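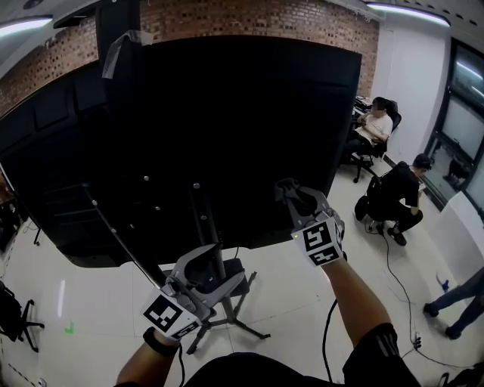
About Trurken

Trurken looks after hand-held gripper sets. These are the paired tools, one for each hand, that people use to record jobs such as folding, wiping and picking up so that a robot can later be trained on them. We set them up, check them, clean them and repair them. We don't design robots and we don't sell recordings.

The company was started by Shabnam Soomro, who had spent several years maintaining packing machines at Grullodholm and was used to being called out after something had already stopped. She wanted to do the work before that point. Our first customer was Durka, and we still service their sets every July.

What we do

A new set comes to us in its boxes. We fit the jaws, check that both sides close evenly and mount the marker cubes. The cubes matter more than most customers expect. If one has shifted on its handle, the position readings will be off for the whole session and the operator won't feel any difference. We check each cube against a jig, tighten it, and check it again after the set has been used for a while.

Next come the cables. Most of the faults we are asked to look at are in the cable or the plug, usually close to the handle where it bends. We leave enough slack for a full arm's reach and no more than that. Any cable that has been trodden on or rolled over by a chair is tested before it goes back into use.

Then we try the set on cloth. Cloth is a good test because it is soft, it bunches, and it shows up a weak grip quickly. The operator takes hold of a towel, passes it from one hand to the other and lets go.

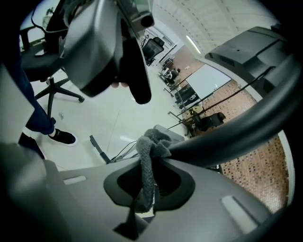
If the cloth slips or catches, we look at the jaws first and the drive second. Worn jaw surfaces are replaced in pairs, never singly. Lint is cleared out of the housing with a soft brush. Please don't use compressed air on your own sets, as it pushes the fluff further in.

Camera lenses are wiped with a dry lens cloth and nothing else. A greasy thumbprint is easy to miss until somebody plays the recording back.

Servicing

We recommend a full service after every 400 hours of use. A full service takes two working days and covers jaws, bearings, cables, markers and lens. Each set goes home with a written sheet saying what was found and what was changed, including the parts we looked at and left alone. We keep our own copy, and it is often the quickest way to trace a fault that keeps coming back.

By 25 February 2019 we had 608 services on file. Almost seven in ten of those sets went back without needing a new part.

How we work with customers

We prefer to visit at least once, so that we can see the room and how the tools are handled. Pollock, for example, had a fault that only showed when operators worked crouched down, and we would not have found it at our own bench. Visits are charged at the day rate. Advice by telephone is free to anyone with a service agreement.

When sending a set to us, pack the left and right grippers together, even if only one is faulty. They are calibrated as a pair and have to be checked as one. Include the cables and a short note of what went wrong.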